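Notebook, wrist camera perception, 1/18/26
Basket pose estimator, still. Branch is grusell-mask.

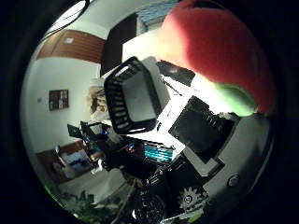 Picked up from the note I left in the README, which said "exposure, then mask, then sleep." Did the first two.

State of things: Tapley (the pose estimator) is happy with the black basket against a plain background and becomes a poet as soon as there is anything white behind it. The slats are the problem. Bright stuff shows through, the edge detector treats every gap as a rim, and the fit picks whichever rim it likes best. Yesterday's build had the opening facing the ceiling with confidence 0.97. I would like to be that sure of anything.

Exposure first. Auto exposure was metering on the whole buffer, including the black corners outside the fisheye circle, so it concluded the world was very dark and opened up accordingly. Whites went to mush. Restricted metering to the circle and capped exposure at 2,000 microseconds. Still some clipping on the white surfaces, but the rim survives it.

Then the mask. Grusell is supposed to blank out the parts of the view that belong to the hand: gray housing, the gear, the dark wheel thing at the bottom. The old mask was drawn by hand for the previous mount and was off by enough that the gear teeth leaked in along one side. Teeth are evenly spaced. Slats are evenly spaced. You can see where this goes. Tapley was matching part of the basket to our own gear and reporting it as a strong feature.

Redrew the mask, dilated it, reran the replay set. 3,064 images total. Bad fits before: 1,205. Bad fits after: 100. I distrust round numbers so I ran it again and got 100 again. Fine.

Went through a handful of the remaining ones. Mostly large red blob right up against the lens, which eats a big chunk of the circle and bleeds color into whatever is next to it. No pose estimator is going to see through that. What it should do is say so, and it doesn't, it just fits the part it can see and keeps a straight face. Adding a visible-area check before the fit: if too much of the circle is blocked, return "no pose" and let the planner (Prurnham) ask for another look. Prurnham currently handles "no pose" by reusing the last pose forever, so that has to go first. I wrote that fallback in September. It had a comment saying "temporary."

Also found: monitors in the background produce lovely straight edges. Not matched to the basket so far, but I added them to the list of things to worry about, next to the wood paneling.

Left to do
- kill the stale pose fallback in Prurnham
- visible-area check, threshold TBD, start at 60 percent
- regenerate mask from the Trorero hand model — drawing it by hand twice is enough
- merge exposure change separately, it is safe and the mask isn't reviewed

Replay results are in the shared folder under tapley/mask2. Ignore mask1.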